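4.2 What the purchase price leaves out

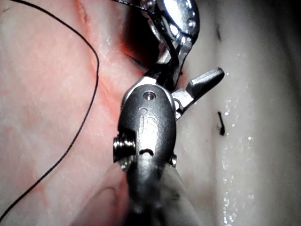 Figure 3. Grey instrument wrist with its jaw against pale tissue, close to a second, polished instrument; black suture thread at left.

Suppliers quote for the robot and treat the instruments as small change. We doubt this. The two bids sent to the Plurnau purchasing group, from Rornska and Tovska, each gave one page to the arms and a single line to the parts that meet the patient. Suturing of the kind shown in Figure 3 depends on the wrist and its pivot joint, and these are what a hospital goes on paying for long after the launch event.

The Rornska bid assumed 200 cases a year. Plurnau's own theatre lists did not support that number, and we could find no working behind it. Spread over fewer cases, the service contract alone added 475 euros to each operation — before a single needle driver had been replaced. Tovska left the service contract out and called it "to be agreed".

The Fashola planning model, used by both bidders, also counts shorter stays as cash saved. A bed freed in July is filled by someone else, and the ward costs the same. We have therefore taken this item out of Table 5. Readers who prefer the model as published can put it back, though we would want to see which budget the money is meant to come from.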